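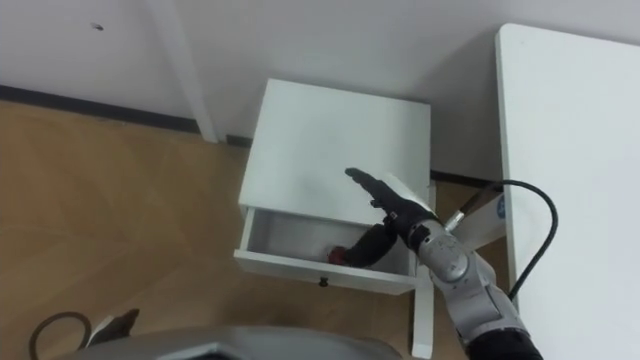

Storage at the workplace is usually specified last, after the desk, the chair and the lighting, and it is often specified by volume alone. Chapter 3 treated the desktop as a working surface. Chapter 4 deals with the small drawer unit that stands beside or beneath it, and with the relation between the two. A drawer is judged here by three things: the space it needs in order to open, the way its front is gripped, and the ease with which its contents can be seen and removed. A single drawer under a flat top, with a small round knob set at the lower middle of the front, is the simplest case, and most of the terms used in this chapter can be defined from it. A long object that lies diagonally across the drawer interior takes up more of the usable floor than its own outline suggests, and the corners on either side of it tend to be lost to anything but small items.

4.1 Terms

The carcass is the fixed body of the unit. The front is the vertical panel that closes the drawer. The pull is whatever the hand takes hold of, whether a knob, a bar or a recess in the panel. Travel is the distance the front moves between fully closed and the stop. Working clearance is the free floor measured outward from the closed front, and it must include travel plus the room the user's body requires.

In the exercises, the standard unit is the Tistitz, with a travel of 346 mm. The standard working clearance is 600 mm. Subtracting one from the other leaves 254 mm, which is enough for a user standing to one side and too little for a user kneeling in front. Students should keep this remainder in mind, as it recurs in section 4.5.

4.2 The desk as a limit

A drawer unit placed under a desk gives up part of its access to the desk frame. With four corner legs, the obstruction lies at the ends and is easily drawn on the plan. With a T-shaped leg, the column stands back from the edge but the foot runs forward and back along the floor, so that the obstruction is low and long. The column and the foot therefore have to be checked separately.
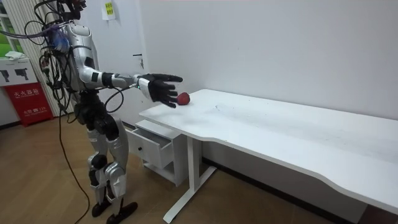
The front edge of the desktop must also be considered. A straight edge gives the same overhang at every point, and one measurement is sufficient. A curved edge does not. Where the edge dips inward, the user sits closer to the far side of the top, the reach to the back of the desk is shortened, and the overhang above a unit placed below is reduced. The same unit moved toward the end of the desk may be covered entirely. Measurements should be taken at the deepest point of the curve, at both ends, and at the centerline of the proposed unit.

Items kept on the desktop follow the same geometry. Something set near the front corner, such as a piece of fruit or a cup, is easy to reach from the end of the desk and awkward from the middle of the curve. It is also exposed to the elbow of a person bending toward a drawer. The usual remedy is a zone at the corner, drawn on the plan as a quarter circle, in which nothing is stored permanently.

Surface wear is a useful record when an existing workplace is surveyed. Matte white tops show gray smudging and light scuffs clearly. These marks should be sketched before the desk is cleaned – once wiped, the record is incomplete. Scuffs alone do not identify their cause and should be entered without interpretation.

4.3 Placement beside or beneath

The Orlandini layout places the unit beneath the desk, with its front parallel to the desk edge. It saves floor area and keeps the contents within reach of a seated user. The Bralard layout places the unit outside the desk outline, against the wall, where its top can serve as a second small surface. It uses more floor but leaves the knees free, and the drawer can be opened to full travel without moving the chair.
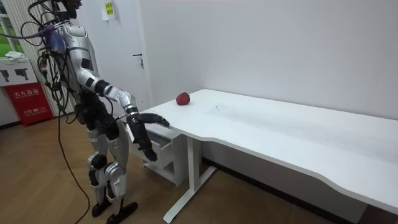 Laurier Dufour rejects the choice as stated and argues that a unit should first be placed for the item used most often, with the desk moved afterward to suit. "The drawer has one direction of movement," Dufour writes, "and the desk can be turned." The argument has weight in a room that is still being planned. In an existing room, where the outlets and the window are fixed, it is harder to apply, and this book keeps the desk as the starting point.

The Voltow worksheet at the end of the chapter is used for both layouts. Enter the travel first, then the clearance, then the position of the nearest leg or foot. Leave the contents column blank until section 4.4 has been read.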